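4.2 Cell set-up and upkeep

The simulated cell is the one we call Plollberg. One arm, one kitchen, base parked low at the cabinet side of the counter. Everything in Section 5 was run in it and nothing was moved between conditions except where said. Most of the work over the spring went into keeping the cell in a state where a result from May means the same thing as a result from the month before, and this section is mainly about that. Readers only after the policy can skip to 4.5.

The arm model comes from the Verilano asset pack with our own joint limits on top. Limits are tighter than the maker's at the elbow and wrist. Reason: the counter is narrow under the upper cabinet and the unmodified limits let the planner find postures which clip the post. Home posture keeps the links low and over to the left so the counter is clear for the side cameras at reset. Figure 3 gives the cell with the arm held back on that side, the espresso machine and the open-fronted upper cabinet both in view.

Figure 3. (a) Arm at the left of the counter, well back from the cabinet post. 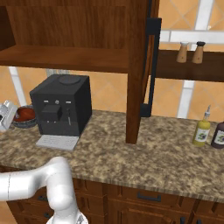

4.3 Reset and drift

Reset order matters more than we expected. Fixed bodies first (cabinets, post, wall shelf), then the loose things on the counter, then the arm. If the arm goes in before the loose objects settle, the solver sometimes resolves a small overlap by giving the base a kick, and the base offset is then wrong for the whole episode. The offset is small, 2 mm at worst, but it adds up at the fingertips. Ye-rin Chae found this after we had already thrown away a batch of 168 episodes on the wrong suspicion (we blamed the camera calibration, wich was fine).

Checks now run before each batch:

Base pose compared with the stored value, hard fail on any mismatch.
Joint zeros read back after homing, not before.
Gripper opened and closed once on nothing, finger gap logged at both ends.
Contact pairs dumped to file with the arm at home. Any pair involving the arm means stop.

The last check is slow and we did drop it for a while. Put back after run 17, where a finger had been in contact with the counter from the first step and the policy had learned to live with it. Scores in that run look good. They are not used anywhere in this paper.

4.4 Close work under the cabinet

The hard region is the strip of counter at the foot of the post. Wrist has to come in over the counter and bend down with the cabinet above it, post on one side, and there is a black bracket on the far side of the post that the planner's coarse mesh did not originally include. We replaced that mesh by hand. Planning time went up, failed plans went down, and we kept it.

Finger friction is the other parameter that needs looking after. Values supplied with the gripper were tuned by Pasby for cube stacking and are too high for thin rims; a finger which only touches the edge will drag the object along with it and the log counts this as a grasp. We lowered friction, then added a test that both fingers report contact for the full lift. Of 1,213 logged grasps from the old setting, all were re-scored with the new test. The re-scored numbers are the ones in Table 2.

Where the wrist gets to in this region is given in Figure 3(b). The fingers are at the rim of the red disk, gripper pointing down, and the post is just to the right of it. Clearance in this posture is what set the wrist limit mentioned in 4.2, so anyone rebuilding the cell with a different gripper should expect to set it again. Longer fingers would need the limit opened up, and then the contact dump becomes the only thing guarding the post.

Figure 3. (b) Gripper lowered to the red disk at the foot of the post.

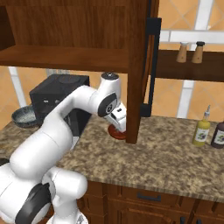 Jessie Crichton, commenting on the preprint, asks whether lowering friction simply moves the error elsewhere: would a low value not turn good grasps into slips, and should the two-finger test not have been enough by itself? We tried the test alone. It catches one-sided drags but passes a two-sided one, where both fingers rest on the rim and neither is holding. With lower friction those fail during the lift, as they should. Slips on good grasps did rise a little and we have not seperated the two effects properly. The Lim settings file released with the paper has both values so the comparison can be rerun.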